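The duvet cover came back from the launderette folded into a square so tight that I kept it like that for nine days out of respect. Then I had to sleep under it, and the square was lost for good.

I've been trying to become a person who makes the bed. This is a September resolution, which I maintain is a better class of resolution than the January sort. In January you're promising things to yourself in the dark with a cold. In September there's new stationery in the shops and you can still see your own feet at six in the evening.

The rules I set were modest. Bed made before I leave the flat. Nothing stored on it during the day. Clothes folded the same night they come off the airer. I lasted until the clothes.

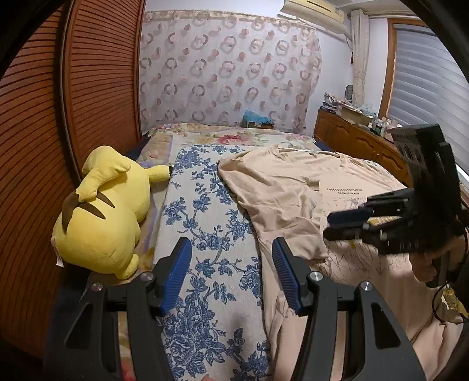

My mother folds a T-shirt in 4 movements and can do it while arguing on the phone. I have tried to learn her method several times and I end up with something like a badly wrapped fish. The bed is the only flat surface I own that's big enough to practise on, which puts rule two in direct conflict with rule three. So the peach one with the capital letters on the chest gets spread out over the blue flowers, neckline to the far end, and I stand there smoothing one side while the sleeve on the other side bunches itself up again. Pikachu keeps his back to the whole business. I've come to rely on that.

The trouble with a soft surface is that nothing stays where you put it. Fold a shirt on a table and the table holds its nerve. Fold it on a bed and the duvet gets ideas, a little hill comes up under the hem, and your nice straight line goes off towards the wall. Bimla Dwivedi told me to press down with the flat of my hand before each fold. She's right, it does help, but then you have a hand-shaped valley and the next shirt falls in it.

I did look at buying my way out. There's a folding board called the Fimeo, which is a hinged plastic sheet you lay the shirt on and flap about until it's a rectangle. It has 305 reviews and I read far more of them than I'd like to admit. They divide into people whose lives have been transformed and people whose hinge snapped. Essam Gaber has one and offered to lend it to me, then couldn't find it, and I noticed he didn't seem troubled by the loss. His shirts looked fine.

There was also the Bader, which is wood and costs so much that I assumed the decimal point was in the wrong place. I closed that tab quickly, as if someone might come in.

So it's hands. What I've settled on for now is this:

- shirt face down, arms out
- one side in, sleeve folded back on itself
- other side to match, or as near as I can be bothered
- bottom up to the collar, then in half again
- put it in the drawer before it has time to change its mind

The last step matters most. I used to build a pile on the bed, feel pleased with the pile, and go and make tea. A pile left on a duvet leans. By the time the tea's drunk you've got a slope of loosely related clothing and it's nearly bedtime, so the slope moves to the chair, and from the chair there is no road back. I've had jumpers winter on that chair.

Making the bed itself has gone slightly better, chiefly because I've lowered my idea of what a made bed is. I grew up with hospital corners and a counterpane you could have landed a small plane on. These days I take hold of the top edge, give the duvet one good shake and let it come down however it likes. If it reaches both sides, we're done. If there are bumps I go over them once with my forearm, and any bump that survives has earned its place.

I timed it for a while, on the theory that I'd be shamed by how little effort was involved. It takes 2 minutes. I then spent the whole of the following week failing to find 2 minutes, while managing without any difficulty to read a 4,000 word article on the history of the pillowcase. (Quite good. Long middle section on buttons.)

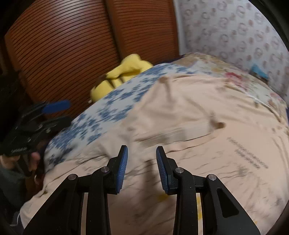
Sherif Naciri wrote in after my last post on all this to say that I've got it the wrong way round, and that you shouldn't make a bed first thing at all. Throw the covers back, he says, open the window, have your breakfast, and only pull everything straight when you come back for your shoes. He's done it that way since he left home and claims never to have missed a day, "except when the cat had got there first".

I find this annoyingly persuasive. It means that for the first half hour of the day an unmade bed is correct, and I'm ahead. The weak point is the shoes. Mine live by the front door, so there's nothing to bring me back to the bedroom once I've got my toast. I could move the shoes. I could keep something else in there that I can't leave without, keys perhaps, though I know what I'm like and I'd be lifting up bedding at ten to nine, looking for them.

I'm trying it with my phone charger this week. Two mornings made, one forgotten, and one when I straightened the duvet beautifully over a damp towel.

Still no news of Essam's Fimeo. He thinks it might be under the bed.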